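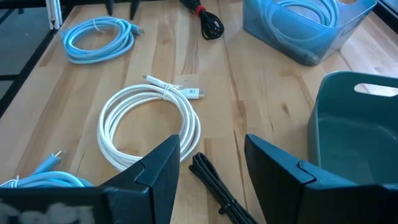 Sorting spare cables without kinking them

I have a drawer of network, video and charging leads, all tangled. I want to coil each one and store them in plastic bins. Should I sort by type or by length, and are twist ties all right for long-term storage?

Gönül Gökçe

Sort by connector first, then by length. Coil in loops no smaller than a saucer and let the lead follow its natural curve - wrapping it over your elbow puts a twist in every turn. Twist ties are fine if they are snug and not tight. If the jacket is dented under the tie, loosen it. Leave both plugs outside the coil so you can identify the lead without undoing it. See-through bins save some labelling, but I still mark the length on a tag at one end.

Gönül Güler

Just use zip ties, cheaper.

Yurt

Ours are sorted by colour. Blue is network, white is video, black is power. It works until someone buys a grey one.

Henville

3 comments

Skestel: Zip ties have to be cut off, and I've nicked a jacket that way.

Clunasus: Does the saucer rule apply to thin charging leads?

Gönül Güler: No, those can go smaller. Keep the bend gentle near the plug.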